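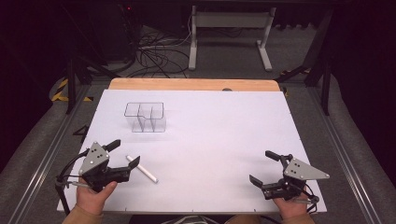
작업대 필기구 정리, 투명 정리함으로 바꾼 기록

2023년 12월 30일
분류: 작업실 / 수납

작업대 위의 필기구 수납을 다시 짰다. 연필꽂이로 쓰던 원통형 금속 컵을 치우고 칸막이가 있는 투명 플라스틱 정리함을 놓았다. 컵은 Nasetti 제품이었고 무게가 799그램이라 잘 넘어지지 않는 장점이 있었다. 단점은 속이 하나로 트여 있다는 점이다. 긴 것과 짧은 것을 같이 꽂으면 짧은 것이 바닥으로 가라앉고, 꺼내려면 전부 들어내야 한다.

정리 전에 컵을 비워서 목록을 만들었다. 마커가 14자루 나왔다. 나머지는 샤프, 볼펜, 자, 핀셋, 이쑤시개 한 줌, 언제 넣었는지 모르는 육각 렌치였다. 마커 가운데 상당수는 이미 말라 있었다. 마른 마커를 버리지 않고 다시 꽂는 습관이 있다는 것을 목록을 만들면서 확인했다.

1. 조건

새 정리함에 요구한 조건은 다음과 같다.

안이 보일 것.
칸이 나뉘어 있을 것. 단 칸의 크기가 모두 같지 않을 것.
앞쪽 벽이 뒤쪽이나 모서리보다 낮을 것.
바닥 면적이 작업대 상판의 구석 하나를 넘지 않을 것.
물로 씻을 수 있을 것.

칸 크기가 같은 제품은 많다. 같은 크기로 나뉜 칸은 제품 사진에서는 단정하지만 실제로는 긴 물건 기준으로 깊이가 정해져 있어서 클립이나 지우개가 들어가면 손가락이 닿지 않는다. 긴 칸과 작은 칸이 섞여 있는 쪽이 낫다.

앞쪽 벽이 낮아야 한다는 조건은 앉은 자세 때문에 넣었다. 앉아서 손을 뻗으면 손목이 정리함의 앞 테두리 위를 지나간다. 테두리가 일직선으로 높으면 손을 한 번 들었다가 내려야 한다. 하루에 몇 번이면 신경 쓰지 않을 동작인데, 라벨을 쓰는 날에는 횟수가 많다.

2. 고른 것

Niven이라는 동네 문구점에서 샀다. 상표 라벨은 떼어 버려서 제조사는 모르겠다. 상자형이고 벽이 얇다. 앞쪽 위 테두리가 가운데로 갈수록 둥글게 파여 내려가고 양쪽 모서리는 높게 남아 있다. 안에는 높은 세로 칸막이가 하나 가로질러 있고, 앞쪽 오른편에 그보다 낮은 칸막이가 있어서 작은 칸이 생긴다. 조건표의 앞 세 항목은 이것으로 해결된다.

같이 비교한 것은 Undthorpe의 서랍식 정리함이다. 서랍식은 먼지가 덜 들어가고 위에 물건을 올릴 수 있다. 대신 꺼낼 때마다 서랍을 당기는 동작이 들어가고, 서랍이 나올 공간을 앞에 비워 두어야 한다. 내 작업대는 앞쪽을 비워 두는 것이 원칙이지만, 그 빈 자리는 작업용이다. 서랍용으로 내줄 생각은 없었다. 서랍식은 선반 쪽으로 보내는 것이 맞다고 판단했고, 사지는 않았다.

펜을 눕혀서 놓는 트레이도 후보였다. 마커만 생각하면 눕혀 두는 방식이 유리하다. 그러나 트레이는 면적을 많이 차지한다. 상판 면적을 아끼려고 정리함을 바꾸는데 면적을 더 쓰면 처음 목적에서 벗어난다.

3. 상판

작업대 상판은 흰색 무광 판이다. 그 아래에 밝은 나무색 판이 있고, 흰 판의 뒤쪽으로 나무색 판의 가장자리가 띠처럼 드러난다. 처음에는 흰 판을 나무 판 크기에 딱 맞추려고 했다. 맞추지 않은 채로 써 보니 이쪽이 편했다. 드러난 띠가 경계선 역할을 한다. 물건이 그 선에 닿으면 더 뒤로 밀지 않는다.

무광을 고른 이유는 조명이다. 유광 판은 위에서 오는 빛을 그대로 되돌려서, 흰색 위에 놓인 흰색 물건이나 투명한 물건의 윤곽이 사라진다. 무광에서는 그림자가 부드럽게 퍼지고 윤곽이 그나마 남는다. 완전히 남지는 않는다. 이 문제는 뒤에 다시 적는다.

흰 판은 오염이 잘 보인다. 이것은 장점으로 분류한다. 마커 자국이 생기면 그날 지운다. 어두운 판을 쓰던 때에는 자국이 쌓여서 종이 뒷면에 묻은 다음에야 알았다. 지울 때는 극세사 천에 소독용 알코올을 조금 묻혀서 닦고, 바로 마른 천으로 한 번 더 닦는다. 알코올을 판에 직접 붓지 않는다.

투명 정리함에는 알코올을 쓰지 않는다. 투명 플라스틱은 종류에 따라 알코올에 닿으면 미세한 금이 가는 것이 있다. 내 정리함이 그 종류인지 확인하지 않았고, 확인하려고 시험할 생각도 없다. 미지근한 물에 중성세제를 풀고 부드러운 천으로 씻는다. 칸막이와 바닥이 만나는 선에 먼지가 모이는데, 면봉을 물에 적셔서 선을 따라 밀면 나온다. 종이 타월은 표면에 잔 흠집을 남기므로 피한다.

4. 위치

정리함은 상판 왼쪽 뒤에 두었다. 오른손으로 쓰는 사람이면 오른쪽에 두는 것이 보통이고, 나도 그렇게 시작했다. 2주 동안 오른쪽에 두고 쓴 결과는 다음과 같다.

오른쪽 뒤에 두면 오른손으로 꺼내는 거리는 짧다. 그런데 오른손에는 대개 이미 무언가 들려 있다. 칼이나 자를 들고 있는 상태에서 마커가 필요하면 내려놓고, 꺼내고, 쓰고, 꽂고, 다시 든다. 왼쪽에 두면 왼손이 마커를 꺼내고, 오른손은 들고 있던 것만 내려놓으면 된다. 꽂는 동작도 왼손이 한다. 처음 며칠은 왼손이 칸을 잘못 찾는다. 그다음부터는 보지 않고도 대체로 맞는 칸에 간다.

앞뒤 위치는 뒤쪽이 맞다. 중간에 두면 큰 종이를 펼 때마다 치워야 한다. 앞쪽에 두면 팔꿈치에 걸린다. 다만 뒤쪽 끝까지 밀지는 않는다. 뒤로 밀어 붙이면 정리함 뒤에 지우개 가루가 모이고, 닦으려면 매번 들어야 한다. 손가락이 들어갈 만큼 띄워 둔다.

방향도 정해야 한다. 파인 테두리가 앉은 쪽을 향하게 놓는다. 당연한 이야기로 보이지만, 씻고 나서 돌려놓을 때 자주 틀린다. 투명해서 앞뒤가 한눈에 구분되지 않는다. 바닥 뒤쪽 모서리에 작은 표시를 붙이는 방법을 생각하고 있는데 아직 붙이지 않았다.

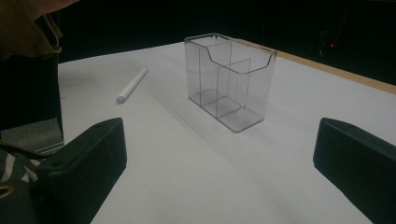

흰 상판 위의 투명 정리함. 왼쪽에 눕혀 둔 것은 흰색 마커.

5. 칸 배정

배정 원칙은 길이가 먼저이고 사용 빈도가 다음이다. 종류별로 나누는 방식은 버렸다. 종류별로 나누면 마커 칸이 먼저 차고, 넘친 마커가 다른 칸으로 들어가면서 구분이 무너진다. 길이로 나누면 무엇이 들어와도 갈 칸이 정해져 있다.

높은 칸막이를 기준으로 한쪽에는 자와 긴 핀셋처럼 길고 얇은 것을 넣는다. 다른 쪽에는 샤프와 볼펜, 마커를 넣는다. 앞의 작은 칸은 짧은 것 전용이다. 지우개, 여분의 샤프심 통, 자투리 마스킹 테이프가 여기에 들어간다. 작은 칸은 쉽게 쓰레기통이 된다. 컵 바닥에 있던 것과 같은 물건이 그대로 모이기 때문이다. 그래서 작은 칸만 따로 매주 한 번 비운다. 비웠을 때 그 주에 쓰지 않은 물건은 선반으로 간다.

칸을 가득 채우지 않는다. 한 자루를 뺐을 때 나머지가 기울지 않을 정도가 적당하고, 한 자루를 뺄 때 옆의 것이 따라 올라오면 너무 많은 것이다. 투명한 벽은 이 점에서 쓸모가 있다. 옆에서 보면 바닥까지 닿지 않고 걸려 있는 것이 바로 보인다.

6. 마커

마커는 작업대 위에 2자루만 남겼다. 검은색 하나와 은색 하나다. 나머지 중 살아 있는 것은 지퍼백에 넣어 선반에 눕혀 두었고, 마른 것은 버렸다. 판정은 종이에 선을 길게 그어서 했다. 선이 끊기면 뚜껑을 닫고 촉을 아래로 해서 하룻밤 두었다가 다시 긋는다. 그래도 끊기면 버린다. 두 번째 시험을 통과한 마커는 적었다. 통과한 것도 얼마 가지 않을 것으로 본다.

세워 꽂을 때 방향을 어떻게 할지는 의견이 갈린다. 촉을 위로 두면 잉크가 내려가서 흐려지고, 촉을 아래로 두면 뚜껑 안에 잉크가 고인다. 수성은 눕혀 두는 것이 가장 무난하고, 작업대 위에서 매일 쓰는 것은 어느 쪽이든 차이를 느끼지 못했다. 나는 촉을 아래로 둔다. 꺼내자마자 뚜껑이 손 아래쪽에 오기 때문에 다른 손으로 벗기기 쉽다. 잉크에 대한 고려는 아니다.

뚜껑 색은 생각보다 중요하다. 몸통이 흰색인 마커는 흰 상판 위에 놓으면 잘 안 보인다. 끝의 작은 회색 부분이 사실상 유일한 표식이다. 급할 때 그것만 찾는다. 몸통에 색 테이프를 한 바퀴 감는 방법도 있고, 실제로 선반용 마커에는 감았다. 작업대용에는 감지 않았다. 테이프 두께만큼 칸 안에서 옆의 것에 걸린다.

마커를 상판 위에 눕혀 두는 자리도 정했다. 정리함과 작업 영역 사이, 왼쪽 중간이다. 쓰는 중인 마커는 매번 꽂지 않고 여기에 둔다. 비스듬히 놓으면 집기 쉽다. 원통형이라 굴러갈 수 있으므로 상판 수평은 봐 두어야 한다. 내 상판은 수준기를 올려 보니 앞쪽이 조금 낮았다. 작업대 다리의 조절 나사로 맞췄다.

클립이 달린 마커는 구르지 않는다. Flumico의 라벨용 마커가 그런 형태여서 써 보았는데, 칸막이 윗변에 클립이 걸려서 뺄 때 정리함이 같이 들렸다. 가벼운 정리함에는 클립 없는 것이 낫다. 무거운 금속 컵을 쓸 때에는 드러나지 않던 문제다.

7. 가벼움에 대하여

투명 정리함의 가장 큰 단점은 가볍다는 것이다. 앞 항목의 클립 문제도 원인은 같다. 한쪽 칸에만 긴 것을 넣으면 무게중심이 그쪽으로 가고, 팔이 스치면 밀린다. 대책으로 세 가지를 생각했다.

첫째는 바닥에 양면테이프를 붙이는 것이다. 확실하지만 씻을 때 떼어야 한다. 흰 판에 접착제가 남을 수도 있다. 제외했다.

둘째는 칸 바닥에 무게추를 넣는 것이다. 강철 너트를 넣어 보았다. 안정은 되는데 칸이 얕아지고, 투명해서 너트가 다 보인다. 펜 끝이 너트 구멍에 박히기도 한다. 하루 쓰고 뺐다.

셋째는 바닥에 얇은 실리콘 패드를 까는 것이다. 상판과 정리함 사이에 놓기만 하면 된다. 접착이 없고 씻을 때 걸리는 것이 없다. 이 방법으로 갈 계획이며, 패드는 2월에 다른 자재와 같이 주문한다. 그때까지는 무거운 것을 뒤쪽에 넣는 배치로 버틴다.

8. 투명하다는 것의 문제

안이 보이는 것을 첫 번째 조건으로 적었는데, 써 보니 부작용이 있다. 정리함 자체가 안 보인다. 흰 상판에 투명한 상자를 놓으면 눈에 들어오는 것은 벽의 모서리 선과 반사광 정도다. 위에서 내려다보면 더하다. 얇은 회색 선 몇 가닥이 전부여서 테두리의 높이를 가늠하기 어렵다. 펜을 꽂다가 칸막이 윗변을 찌르는 일이 초반에 잦았다.

바닥 쪽은 사정이 낫다. 칸막이와 바닥이 만나는 부분은 선이 진하게 보인다. 그래서 칸의 위치는 바닥을 보고 찾고, 테두리 높이는 손으로 기억하는 식이 되었다. 불편하다고 할 정도는 아니다. 조명을 정면 위에서 비추지 않고 옆에서 비추면 그림자가 생겨서 구분이 쉬워진다. 지금은 스탠드를 왼쪽 뒤에 두고 쓴다.

긁힌 자국도 투명할수록 눈에 띈다. 금속 자를 넣고 뺄 때 벽 안쪽에 생기는 세로 흠집은 피할 방법이 없다고 본다. 자를 넣는 칸을 고정해 두면 흠집도 그 칸에만 생긴다.

9. 정리 후 동작

작업을 마치면 다음 순서로 한다.

눕혀 둔 마커의 뚜껑을 눌러 확인하고 꽂는다.
상판 위의 종이와 자투리를 치운다.
마른 천으로 뒤에서 앞으로 쓸어낸다. 앞쪽에서 받는다.
마커 자국이 있으면 지운다.
정리함이 밀려 있으면 제자리로 돌린다.

전에는 마지막 단계에서 컵에 무엇이든 꽂고 끝냈다. 지금은 들어갈 칸이 없으면 선반으로 가져가야 하므로 걸음이 늘었다. 대신 다음 날 아침에 찾는 시간이 줄었다. 재 보지는 않았다.

금속 컵은 버리지 않았다. 속이 트여 있고 무거운 용기는 긴 막대나 말아 둔 도면을 세워 두기에 적당하다. 지금은 선반 맨 아래 칸에서 자투리 알루미늄 봉을 담고 있다. 육각 렌치는 공구함으로 돌려보냈고, 공구함에 같은 규격이 이미 하나 있었다.

남은 일

실리콘 패드 주문.
정리함 바닥 뒤쪽에 방향 표시 붙이기.
선반의 마커 지퍼백에 색 이름 적기.
은색 마커 예비 한 자루 구입. Niven에 재고가 없었음.

태그: 작업대, 필기구, 투명 정리함, 마커 보관

이전 글: 선반 높이 다시 맞추기
댓글 없음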